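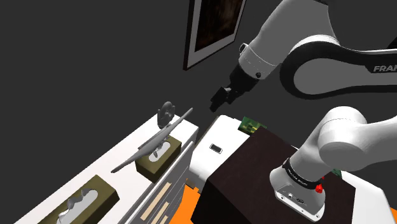 第4章 車載ロガー Valtell の取り付けと初期設定

対象:カート、フォーミュラ系の練習車両。箱車は第6章へ。
バージョン1209以降のファームウェア向け。古いままの人は先に4.9をやってから戻ってくること。
ピットでスマホで読む人が多いので短く書いてます。細かい理屈は付録。

4.1 箱の中身の確認

本体、アンテナ(ケーブル付き)、電源ハーネス、ビーコン受信機、取付ステー、結束バンド、防振ゴム、六角レンチ。
車輪速センサーとステア角センサーは別売。
SDカードは入っていません。各自で用意。

注記:旧型のステーは穴位置が違う。無理に広げて使わない。割れます。

4.2 取り付け位置を決める

1. 車両をスタンドに載せる。キルスイッチOFF。EV車両はサービスプラグも抜く。抜いたプラグは作業者が自分で持っておく。ピットの机に置かない。

2. 本体の場所を決める。シート後方かサイドポンツーン内。フロアに直付けはしない。縁石で跳ねたときに加速度がめちゃくちゃになる。

3. 本体の矢印を進行方向に向ける。横向きや裏返しでも動くが、その場合は4.6の軸設定が必要。

4. インバーター、点火コイルから195mm以上離す。測る。目分量にしない。

5. ドライバーの肘が当たらないか、実際に座ってもらって確認。ハンドルを左右いっぱいまで切ってもらう。グローブもした状態で。

6. 防振ゴムを挟んでステーを固定。ボルトは手で締めてから六角で追い締め。ゴムが潰れきるまで締めない。少し膨らんだら止める。

注意
ステーをロールバーにタイラップだけで留めるのは禁止。車検で外されます。Zieliński サーキットの走行会ではその場で走行中止になります。ボルト留めで。

4.3 アンテナ

1. 上が開けた場所に貼る。カーボンの下は不可。FRPの下なら一応可。

2. 貼る面を脱脂する。パーツクリーナーを布に付けて拭く。直接吹かない。

3. 両面テープで貼って、手のひらで30秒押さえる。

4. ケーブルをフレームに沿わせて本体まで。付属ケーブルの長さは1080mm。足りないときは延長せず、長いものに交換する。途中で継ぐと測位が落ちる。

5. 余った分は大きめの輪にして束ねる。きつく折らない。

6. コネクターを回して締める。工具不要。指で止まるところまで。

注記:アンテナの上にゼッケンステッカーを貼る人がいますが、紙とビニールならOK。アルミ箔入りの反射ステッカーはだめ。

注記:カメラマウントと同じ場所にしたい場合、カメラ本体がアンテナの真上に来ないようにずらす。こぶし一つ分。

4.4 電源の配線

警告
必ず主電源を切ってから。EV車両の高電圧系には絶対につながないこと。補機バッテリー側のみ。オレンジ色の被覆のケーブルには触らない。分からなければ作業をやめてチームの電装担当に聞く。

1. 補機バッテリーのマイナス端子を外す。

2. ハーネスの赤をヒューズ経由でプラスへ。ヒューズは付属のものを使う。容量を上げない。

3. 黒をマイナスへ。フレームアースは不可。ノイズを拾う。

4. 黄色はイグニッション連動。使わない場合は絶縁して束ねておく。むき出しのままにしない。

5. 本体側コネクターを差す。カチッと言うまで。ロックの爪が見えていればOK。

6. マイナス端子を戻す。

7. 主電源ON。本体のランプが赤点滅のあと緑点滅になる。

赤点灯のまま変わらないときは電圧不足。まず充電。それでもだめなら4.8の表。

よくある間違い
・赤と黄色を逆につなぐ。壊れはしないが電源が落ちたときに記録が保存されない。
・ヒューズホルダーを床に転がしておく。水が入る。
・電動ファンと同じ線から取る。ファンが回るたびに再起動します。

4.5 ビーコン受信機

GPSだけでもラップは取れる。カートコースみたいに狭いところ、屋根や木がかぶるところはビーコン併用をおすすめ。

1. コース側の送信機の位置を確認。右側か左側か。受付で聞くのが早い。Koseck 方式のコースなら右左どちらでも拾う。

2. 受信機を送信機側に向けて、サイドパネルの外に出す。レンズ面を塞がない。

3. レンズ面は地面に対して垂直。下向きだと隣の車の反射を拾う。

4. Disside アプリで「設定」→「ビーコン」→「受信テスト」。手元の送信機があればかざしてみる。なければピットロードを押して通過。

5. コードを入力。コースごとに違う。工場出荷時は3507。このままで拾えることが多い。

6. 最小ラップ時間を入れる。コースレコードより少し短く。長くしすぎるとラップを飛ばす。短すぎるとピットロード通過で余計なラップが入る。

注記:2台体制で送信機を自前で立てる場合、コードは必ず変える。隣のピットのチームと同じになると双方のラップがおかしくなる。モメます。

4.6 アプリとの接続、初期設定

スマホかタブレットに Disside を入れておく。コースに着いてからだと電波が弱くて落とせないことがある。家でやってくること。

1. 本体の電源ON、緑点滅を待つ。

2. スマホのBluetoothをON。スマホ側の設定画面ではペアリングしない。アプリの中からやる。

3. アプリで「機器を追加」。本体裏のシリアル下四桁と同じものを選ぶ。

4. 本体のボタンを長押し。ランプが青になったら離す。

5. 「車両」を作成。名前は何でもいいが、ゼッケンとシャシー名を入れておくと後で楽。日本語OK。絵文字は不可、書き出しで止まる。

6. 「軸設定」。本体を矢印どおりに付けた人はそのまま。それ以外の人は車両を平らなところに置いて「自動」を押し、終わるまで車両に触らない。ドライバーも降りる。

7. タイヤ外周を入力。車輪速センサーがある場合のみ。メーカーの公称値は使わない。空気圧を入れた状態で、メジャーを巻いて測る。レインに履き替えたら入力し直し。

8. 「時刻同期」を押す。これを忘れると動画と合わない。いちばん忘れる。

9. 「保存して本体へ送信」。バーが最後まで行くのを待つ。途中で画面を消さない。

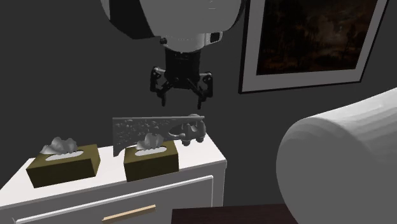 図4-2 白いチェストの上方、開いた状態のグリッパー

10. 本体が自動で再起動。緑点灯になれば完了。緑点滅のままなら衛星を探している最中なので、外に出して待つ。ガレージの中では永久に終わりません。

注記:複数のスマホから同時に接続はできない。メカニックが見ている間、ドライバーの方は切断される。走行前に誰のスマホでつなぐか決めておく。

注記:iPadで画面が横に回らない件、確認中。次の版で直す予定。

4.7 走行前テスト

いきなり予選で使わないこと。フリー走行で一回試す。

1. 主電源ON。コースイン予定の10分前には入れておく。初回と、遠くのコースに移動したあとは測位に時間がかかる。

2. 「コース選択」。リストにあれば選ぶ。なければ「新規」で、一周してからコントロールライン上の点を指定する。

3. 記録開始は自動。時速が一定以上になると始まる。手動にしたい人は「記録」→「手動」。押し忘れの責任は取れません。

4. 三周走って戻る。飛ばさなくていい。

5. アプリで確認するところ
・ラップが三つ入っているか(アウトラップは別表示)
・軌跡がコース図に乗っているか
・横Gの左右が逆になっていないか。右コーナーで左に出てたら軸設定がおかしい。4.6の手順6へ戻る
・電圧が途中で落ちていないか
・ビーコンとGPSのラップの差が毎周ばらついていないか

6. 問題なければステーのボルトをもう一度締める。一回走ると必ず少し緩む。

7. コネクターも全部触る。引っ張って抜けなければよし。

注意
走行中にドライバーが画面を操作しないこと。表示ユニットの切り替えはステアリングのボタンに割り当て可能(第5章)。それでも直線だけで。

赤旗、FCYのとき
記録は止めなくていい。停車しても電源が入っていれば続く。再スタート後のラップは自動で新しい番号になる。中断中の長いラップはベストラップ計算から勝手に外れる。外れないときは、ラップを長押しして「除外」。

ピットに戻ってすぐキルスイッチを切る人へ。切る前に三秒待つ。黄色の線をつないでいればその必要なし。

4.8 うまくいかないとき

赤点灯のまま
電圧不足、またはヒューズ切れ。予備ヒューズはハーネスの袋の中。

緑点滅が終わらない
屋内、テントの下、アンテナの上に何か載っている。コネクターの緩み。大型トランスポーターの横に並んだときも遅い。

ランプが全部消えている
コネクター奥まで入ってない。ほとんどこれ。次に、マイナス端子の戻し忘れ。

紫点滅
SDカードのエラー。カードを抜いて本体でフォーマット。パソコンでやると形式が合わないことがある。中のデータは消えるので先にコピー。

ラップが半分の時間で出る
別の送信機を拾っている。コードを確認。コードが合っていれば最小ラップ時間を延ばす。

ラップが二周分になる
受信機の汚れ、向き。泥が付いたら水拭き。溶剤はレンズが曇る。

軌跡がコースの外に平行にずれる
一本目だけなら測位が終わる前に走り出している。毎回ならアンテナの位置を見直す。

アプリに機器が出てこない
別のスマホがつながったままになっている。チーム全員に聞く。それでも出なければ本体のボタンを長押しして赤・青交互点滅になるまで。登録が全部消えるので4.6を最初から。車両データはアプリ側に残る。

加速度がぎざぎざ
防振ゴムの入れ忘れか締めすぎ。単気筒のカートはもともと振動が多いので、アプリのフィルターを「強」に。

車輪速がゼロ
センサーとローターの隙間。名刺一枚が抜き差しできるぐらい。ボルト交換のあとに確認。

4.9 ファームウェアの更新

走行日の朝にやらない。前の晩まで。

1. 現在のバージョンを確認。「設定」→「本体情報」。1209以上なら作業不要。

2. 記録データを全部スマホかパソコンに移す。

3. SDカードを抜く。

4. 車両の充電器をつなぐか、本体を外して付属のUSBケーブルで給電。走行後の弱ったバッテリーのままやらない。

5. アプリで「更新」。青の早点滅になる。触らない。

6. 緑点滅になったら終わり。SDカードを戻す。

7. 軸設定とビーコンコードが初期値に戻っていることがあるので見る。コードが3507に戻っていたら、自分のコースのものを入れ直す。

途中で電源が落ちた場合は赤青の早点滅で止まる。もう一回手順4から。二回やってだめならサポートへ送付。

4.10 片付け、雨の日

・本体は生活防水。高圧洗浄機を直接当てない。洗車するときは外すか、ビニールで巻く
・濡れたらコネクターを抜いて乾かす。エアガンは離して弱めに
・雨のときは受信機のレンズの水滴を走行のたびに拭く
・車検後の車両保管中は本体に触れない。データを抜きたい場合も競技役員の許可を取ってから
・冬場に長く使わないときは補機バッテリーから外す。待機電力で上がります
・SDカードは入れっぱなしでいいが、シーズンの頭に新しくするのが無難

レギュレーションについて
データロガーの使用可否、通信の可否は大会ごとに違う。特にBluetoothの扱い。予選後に指摘されてタイム抹消になった例があるので、特別規則書を自分で読んでくだい。読んでも分からなければ車検の受付前に聞く。通信禁止の大会では「設定」→「競技モード」をONにすると、走行中の無線が全部切れる。表示ユニットは有線なので普通に動く。

4.11 ドライバーごとの切り替え

一台を交代で使うチーム向け。耐久とか。

1. 「ドライバー」に全員分を登録。三文字の略称も入れる。表示ユニットには略称しか出ない。

2. 交代のとき、ピット側の担当がアプリで切り替える。ドライバーにはやらせない。ベルトで手いっぱい。

3. 忘れた場合は後から直せる。スティントを開いて「担当を変更」。

4. 書き出すときはドライバー別かスティント別か選ぶ。コーチに送るならドライバー別の方が見やすい。

注記:体重とバラストの欄は記録用で、計算には使っていない。入れなくてもラップは出ます。

この章の更新メモ
3月 4.5のコードの説明を書き直し(Chutima Somboon)
3月 4.8に紫点滅を追加、4.10の競技モードの記述を追加(Marianna Malinowski)
4.7の画面の名称は旧アプリのままの箇所が残ってるかも知れません。見つけたらフォームから連絡お願いしす。

次:第5章 表示ユニットとステアリングボタン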